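Call for performers and makers: Skinduvley, a new play at the Mak

We are looking for people to join us for Skinduvley, a new full-length play with live music that opens at the Mak in Pranthorpe at the end of the season. Performers, musicians, stitchers, carpenters, people who have never set foot backstage but have always wanted to: please read on!

The play is by Christos Ververidis, who is also directing. It follows a ferry crew who agree to carry a whole village's furniture across a lake in one night, and the arguments that break out over what gets left on the dock. It's funny for long stretches and then suddenly it isn't. We read the first act out loud in the fall and people stayed in their seats afterward talking about it, so we knew we had to do it properly.

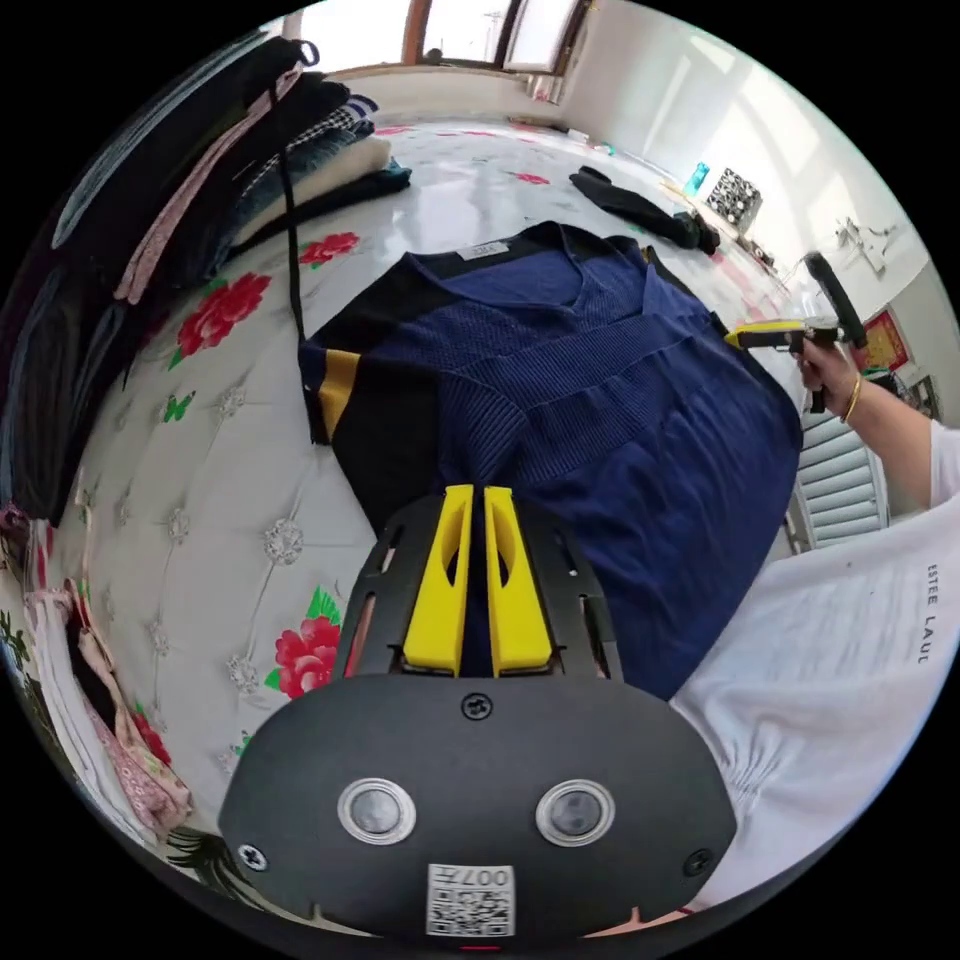 Yellow uprights, black fabric-side housing: a close look.

Who we need

Ten speaking parts are open, for adults of any age. Two of the ferry crew sing, one of them quite a lot, and the part of the Widow needs someone who can be still on stage for a long time and hold the room anyway. No accents, please, unless it's your own. There is also a chorus of villagers with plenty to do, including moving most of the set (sturdy shoes, good humor).

For the band we want an accordion or concertina, a low string instrument of some kind, and a percussionist who likes odd objects. Charts are provided, but you should be happy making things up too.

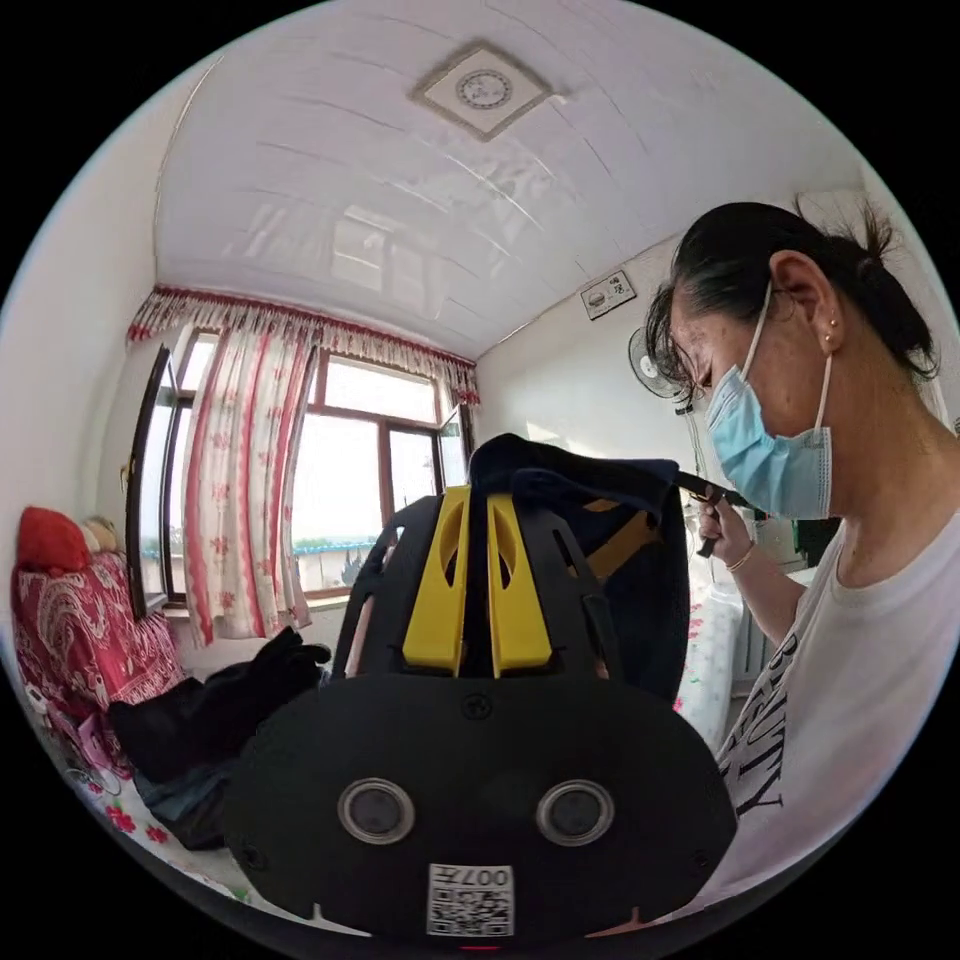
Backstage, we have room for people in costume, props, lighting and stage management. Costume is the big one this time. The villagers wear everything they own at once, layer on layer, and we'd love to hear from anyone who can cut, dye, mend or just thread needles for an evening with good company. We'll teach you what you don't know.

Time and money

Rehearsals start in February and run three evenings a week, with longer days close to opening. We don't call everybody every time, and we'll work around jobs and kids where we can. The Mak seats 380 and we are planning a short run, so once we open it goes by fast.

Each member of the company receives a flat fee of $1,667, paid in two halves. Chorus members and part-time backstage crew are paid by the session, $39 each. Travel from outside Pranthorpe can be covered if you ask us early.
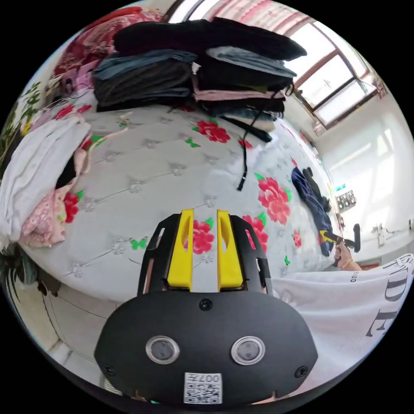 How to apply

Write to us at the Nineo Theater Company office, 64 Mill Street, Pranthorpe, or drop a note in at the Mak box office. Tell us who you are, what you'd like to do and which evenings you can't make. A page is plenty. Performers should have a short speech ready, from anything at all, and a song if you'd like to be considered for the singing parts. You don't need a headshot or an agent.

Please get in touch by 13th January. Everyone who writes will get a reply, and everyone who wants to read for a part will be seen.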